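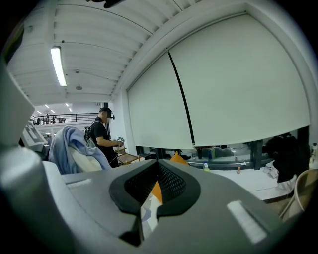
Ticket: Labels print blank after the first page
Product: Darkano label designer
Opened by: Kirsty Bunting
Assigned to: Lajos Farkas
Status: Resolved

Kirsty Bunting, 9:10 am
Hi! First off, I love the new version, the template picker is so much quicker. One snag though. When I print a sheet run of 30 labels, page one comes out perfectly and every page after it is blank. The preview shows them all. I've restarted the computer and the printer, and I tried a different template (the plain address one), same thing.

Lajos Farkas, 9:42 am
Thanks Kirsty, great to hear the picker is working for you! Could you tell me where the addresses come from, and what the scale is set to in the print window?

Kirsty Bunting, 10:05 am
Scale is 100 percent. The addresses come from a spreadsheet that I exported from Mollura.

Lajos Farkas, 10:20 am
Perfect, that helps a lot. Mollura exports sometimes carry a page break character at the end of a row. The preview skips it and the printer driver doesn't. Please try this:
1. Open the data source panel and choose Reload.
2. Tick Clean hidden characters.
3. Save the file under a new name and print pages 1 and 2 only.

Kirsty Bunting, 11:17 am
Page 2 printed!! So happy to see it. Then I ran the whole lot and row 17 came out with the last name missing. It's Borbély, so I'm guessing it's the accent?

Lajos Farkas, 11:31 am
Good catch, and yes. Set Text encoding to UTF-8 in the same panel, then reload once more. Your layout won't change.

Kirsty Bunting, 11:50 am
All 30 are here and Borbély has the accent and everything. Thank you so much, this is going straight into my notes for the November mailing!

Lajos Farkas, 12:04 pm
Wonderful! I've passed the hidden character problem to the developers so the preview will match the printout. Closing this one, but reply any time and it will reopen.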